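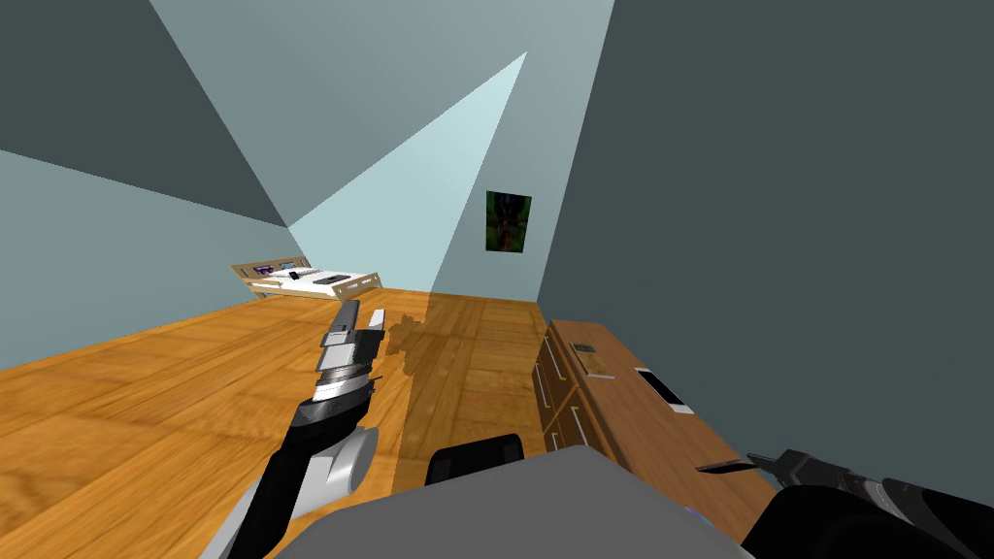 Why Does My Bedroom Sound Like a Bathroom? A Report on Echo in Ordinary Rooms

Themba Shezi
Final report for the spring science project
2018-03-20

I picked this topic for a pretty selfish reason. My family moved to a new apartment on Tretgate last fall, and for the first month or so my room had almost nothing in it. I'm in the school choir and I practice at home, and suddenly I sounded amazing! Then I tried to record myself for an audition and the recording was terrible, all smeared together, like I was singing into a bucket. Same voice, same phone, same song. So when we had to choose a question for the project I already had one.

What I wanted to find out

When you make a sound indoors, part of it goes straight to your ear and the rest bounces off the walls, floor, ceiling and whatever else is around. Every bounce loses a bit of energy, and how much it loses depends on what it hit. Tile and bare plaster give nearly everything back. Thick cloth soaks up a lot, especially the high sounds. The leftover sound that hangs around after you stop is called reverberation, and the usual way to put a number on it is the time it takes to drop by 60 decibels. That's called RT60. I will be using it a lot, sorry.

My question was: which ordinary household things bring the echo down the most, and does it matter where you put them? My guess was that a rug would win easily. Everybody says to buy a rug.

A bit of history (my teacher said I needed some)

The person who worked this out was Wallace Sabine, a young physics professor at Harvard in the 1890s. The university had a new lecture hall where nobody could understand the speaker, and he was asked to fix it. He and his helpers carried seat cushions in and out of rooms at night, when it was quiet, and timed how long an organ pipe could be heard after it was shut off. He used a stopwatch and his ears, that was it. He ended up with a formula that people still use: the echo time goes up with the volume of the room and goes down with the amount of absorbing stuff in it. I love that it started with cushions. I also felt a lot better about my own equipment after reading that.

How I did it

I used my bedroom with the furniture moved out into the hall (thanks Mom, and sorry about your shin). For the sound I popped balloons, which is a normal cheap method because a pop is short and loud and has a lot of different pitches in it. I recorded the pops with a small recorder on a tripod and loaded the files into a free audio program.

One problem I should explain. You almost never get a clean 60 decibel drop in a regular apartment, because the background noise gets in the way first. Our fridge alone ruins the last part of it. So you measure how long the first 30 decibels take and double that number. That's allowed, and it's how plenty of people who do this properly handle it too.

I went through 61 balloons over the whole of February. A few of those pops were no good. One had a truck going by, one had my brother yelling "what was THAT", and several burst while I was still tying them. Our neighbor, Laimutė Žukauskas, came up on the second afternoon to ask if everyone was okay. She used to tune pianos and she got really interested, and she's the one who told me to keep the recorder away from the exact middle of the room, where some low notes can seem weaker than they are. I redid the first set after that.

What happened

The rug did help, so I wasn't totally wrong. With it down, the high part of the echo got shorter right away and you could hear it just by clapping. The low part barely moved. When I listened back the room sounded duller but still sort of boomy, which I didn't expect and didn't like very much.

The curtains surprised me. Hung flat they did very little. When I bunched them up so they had deep folds, and pulled them a few inches off the wall, they worked much better than the rug did for speech. I had to do that one twice because I didn't believe it.

The mattress leaning in a corner was the champion, and nothing else was close. It's thick, so it can deal with longer sound waves, and low sounds tend to pile up in corners. Obviously you can't live like that. I tried for one night.

Books were in between. A full shelf with the books pushed in and out at uneven depths seems to scatter the sound around, and the flutter you get from clapping between two bare walls went away completely. The total echo time only dropped a little though. So it sounded nicer without the number changing much, and I don't have a good way to measure "nicer" yet.

Things I'd do differently

I would buy better balloons. Mine came from two different packs and one kind was definitely louder. I'd also pick one size and stick to it, maybe with a cardboard ring to check them against. And I opened the door in the middle of one session and forgot to write down when, so I threw out that entire set, which hurt.

I'd really like to test the stairwell at school next. You can hear a locker slam from two floors away in there and the choir kids all sneak in to sing.

As for my room, I kept the curtains folded, moved the bookshelf across from the window and put the rug where I stand when I practice. I recorded the audition song again last week and you can hear every word, including the one I got wrong.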